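Carpet tile keeps lifting at the seams over concrete
Posted in Floors and Walls, 10/03/2021

I put down glue-down carpet tile in a ground floor workroom in May. The slab is 67 years old and has no basement under it. The seams near the outside wall have started to curl. I used Fliltgate pressure-sensitive adhesive with the small notch trowel. Do I need to pull the whole floor, or can I redo the bad rows only?

Idolach
Check moisture before you touch the adhesive. Tape a square of clear plastic to the bare slab at the outside wall, seal all four edges, and leave it overnight. Fog or a dark patch under the plastic means vapor is coming up, and new glue will fail the same way. If the slab passes, redo the bad rows only:

1. Lift the curled tiles and one row past them. Stack them flat, face to face.
2. Scrape the old adhesive down to a thin, even film. Vacuum twice.
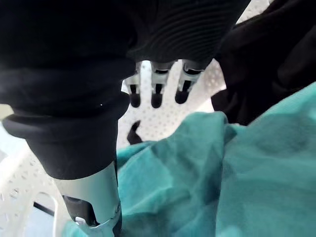
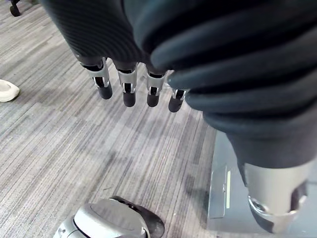 3. Spread new adhesive and wait until it turns clear and does not transfer to a finger. Most curl I see comes from tile set into wet glue.
4. Set the tiles with the arrows on the back matching the old rows, then roll the area with a 100 pound roller — both directions.

Keep heavy loads off it for 2 days.

Ayaaba
Had the same thing. Double-sided tape worked for me.

Gakham
Tape will hold for a while on a dry slab, but it leaves residue that is hard to remove. I redid 394 square feet that had been taped and the scraping took longer than the laying. One addition to the steps: leave a small gap at the wall. Tile jammed tight against the baseboard has nowhere to go when it expands, and the nearest seam lifts.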